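March, evening

Drove out to Jilholm for the Eswood open day. Parked at the Stollville end and walked the last bit, 347 paces by the pedometer. Signed in at 1.40 and was handed a lanyard and a battery safety sheet.

Sarmīte Šimkus ran the outdoor session. Her group is working on path following without painted lines or buried wire. The robot decides where pavement stops and grass starts, then holds a set distance from the edge. She said the training set from this site stands at 591 short drives, and each drive is kept only if the operator didn't touch the override.

Route for the demonstration was 500 metres, out and back. I asked about shadow. Tree shade on grass is less of a bother than shade on concrete, she said, as it leaves the edge alone. Worn concrete is harder. A pale patch of sand beside a pale path can look like more path – the Fahmy controller handles that by trusting the last good edge for a moment before it slows.

Operator's screen was turned so visitors could follow the forward view.
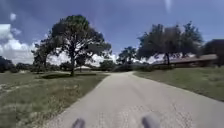 Forward view on the path, big tree to the left, brown-roofed building to the right.

Asked what speed they cap it at. Walking pace with visitors about, a bit more otherwise. Battery swap takes around 23 seconds, which I'd like to see done in the rain.

To do: write to Sarmīte for the edge-distance settings, and ask whether dry grass and green grass get separate labels. Lanyard still in coat pocket, post it back.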